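Breltow Sports Boards > Volleyball > Rules, Entry and Officiating

Thread: Spectator cap at the Mernton outdoor qualifier

sidelinejudge4
Posted Mar 5, 2023

The entry notice for the May qualifier at Mernton went up last night. Section 6 limits spectators to 1,184 per session. Last year the posted limit was 2,000 and the gate let people in until it was reached. Does anyone know where the new figure comes from? The notice gives no source and the court layout is listed as unchanged.

Also, 6.3 says each registered team gets an allocation before public sale. It does not state the size of the allocation. I have a club group trying to plan travel and "an allocation" is hard to book a bus against.

tapeantenna
The figure is seated capacity. Last year they counted the standing area behind the north end line and this year they don't. If you read 6.1 closely it says "seated spectators" and the standing area no longer appears on the site plan.

sidelinejudge4
6.1 says seated. 6.2 says "total persons admitted." Those are two different quantities with the same number attached.

tapeantenna
Agreed that it is drafted badly. I would still read 6.2 as controlling, as it is the clause the gate staff will be given.

quickset_mo
I don't think the standing area is the whole explanation. The north end never held 800 people. Peak count last year for the women's final was 2,277 according to the Tovine ticket report, and that was over the posted limit. My guess is that somebody looked at that number and the insurer asked for a lower cap.

dig_and_cover
The 2,277 is scans, not people. Tovine logs a scan every time a wristband passes the reader, and re-entry was allowed. Anyone who went out for food and came back is in there twice. You cannot compare it to a cap on persons.

quickset_mo
Re-entry scans carry a separate code. The report I saw had them removed.

dig_and_cover
Which version? The first one did not separate them. The corrected one came out a couple of weeks later and I have never seen a total from it that matched yours.

quickset_mo
Then I may have the first one. I will look tonight. The point about the insurer stands either way.

dig_and_cover
It's a guess either way.

outerlot
Dropping a few pictures in before this turns into another wristband thread. 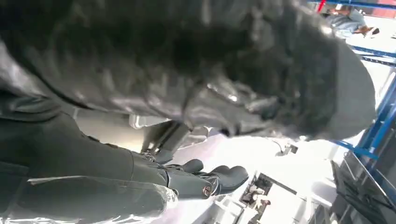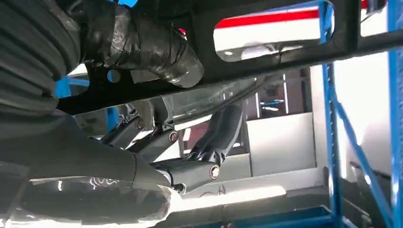
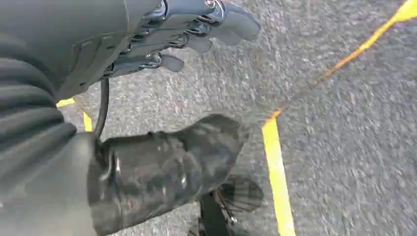
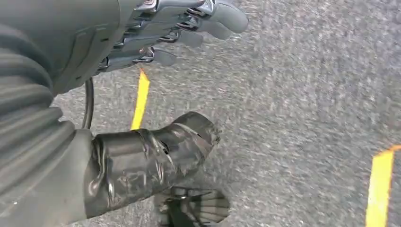 Asphalt and yellow paint in the last one.

sidelinejudge4
Thanks. Back to section 6. Does anyone have the allocation from a previous year in writing?

lowpipe
142 seats across all visiting clubs in the last edition. I have the email. It was split evenly by team, with no adjustment for roster size, so a club sending two pairs got the same as a club sending a full squad plus juniors. If they keep that number under the smaller cap, the visiting share goes up slightly in percentage terms, so I would not complain too loudly.

tapeantenna
The even split was per team entered, not per club. We entered three teams and got three shares.

lowpipe
Our email says "per participating club." I can forward it.

tapeantenna
Please do. Ours says team. It would not surprise me if both went out.

netcord_88
A wider problem: families. Under the old limit a parent could walk up on the day. Under this one the public sale will be gone well before the draw is published, so people will be buying sessions without knowing whether their kid plays in them. The Pavliuk indoor event handles this by holding back a block until the draw is out and then releasing it by session. It is one extra line in the ticketing setup.

quickset_mo
Pavliuk also has three sessions a day. Mernton has two and a long gap between them. The held block would sit empty for the early rounds.

netcord_88
A held block that does not sell can go back to the gate an hour before start. They have been doing it that way for several seasons — I have bought from it.

sidelinejudge4
I am going to write to the entry desk with three questions: whether 1,184 is seated or total, the size of the visiting allocation and whether it is by team or club, and whether any tickets will be held until the draw. If anyone wants something added, post it before tomorrow noon.

dig_and_cover
Add re-entry. Section 6 doesn't mention it, and if it is not allowed, the food stands outside the gate are no use to anyone with a ticket.

lowpipe
Add whether team staff count toward the cap. Last time coaches were scanned at the same gate as spectators.

sidelinejudge4
Added both. Will post the reply when I have it.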